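売場整理スタッフ募集(食品・菓子コーナー)

店舗向けの棚割りと陳列を請け負うスケティエル(Sketier)では、菓子売場の整理を担当するパートスタッフを2名募集します。勤務先は食品店ボマロン(Bomaron)の売場とバックヤードです。9月の棚替えまでに一通りの作業を覚えていただきたいので、早めに始められる方を歓迎します。

仕事内容
・筒型容器のスナックと袋菓子の補充
・棚の前出し、向きと間隔の調整
・賞味期限の確認と先入れ先出し
・値札、棚札の差し替え
・段ボールの開梱、つぶし、所定場所への運搬
・棚板の拭き掃除

レジ業務はありません。お客様に商品の場所を聞かれたときは、わかる範囲でご案内ください。わからない場合は店舗の社員に引き継いでいただいてかまいません。

勤務条件
雇用形態:パートタイム(契約期間6か月、更新あり)
勤務時間:開店前の早朝、または閉店後の夜間。応募時に希望を選んでください。
時給:当社規定による。早朝・夜間は割増あり。
交通費:実費支給。ただし1か月3000円まで。
制服:エプロンと軍手を貸与します。靴は滑りにくいものをご用意ください。
休憩室、ロッカーあり。駐輪場は建物の裏側です。車での通勤はご遠慮ください。

応募資格
18歳以上の方。経験は問いません。立ったままの作業と、しゃがんで下段を触る作業が続きます。菓子の箱は軽いものがほとんどですが、かさばるため、脚立に乗って上段に上げる作業が苦にならない方が向いています。

売場について
担当していただく売場の商品は200種類前後です。味ごとに容器や袋の色が違うので、慣れるまでは色と棚札を照らし合わせて並べてください。筒型の容器は一本ずつ間をあけ、袋菓子はその横にまとめるのが基本の形です。
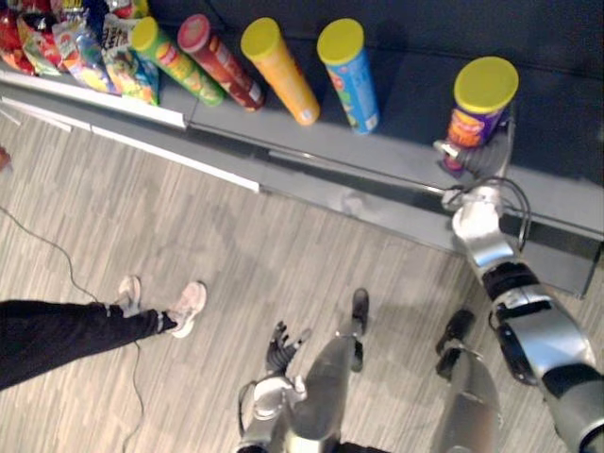 袋菓子はつぶれやすいので、奥へ押し込まず、上の口を軽く持って置いてください。容器がへこんだもの、ふたが浮いているものは売場に出さず、バックヤードの返品かごに入れます。かごには「ベムム(Vemum)便」と「カルピネン(Karppinen)便」の札が付いています。仕入先が違うため、混ぜないようにお願いします。

最初の6回の勤務は研修期間とし、先に入っているスタッフと二人一組で作業します。研修中も時給は同じです。

応募方法
店舗サービスカウンターに置いてある応募用紙に記入し、写真を貼ってそのままカウンターにお出しください。郵送の場合は、封筒に「売場整理スタッフ応募」と書いてスケティエル採用係までお送りください。書類を確認のうえ、面接の日時を電話でお知らせします。面接は店舗2階の事務室で行います。お預かりした応募書類は返却いたしません。

掲載日:2023年5月6日
定員になり次第、受付を終了します。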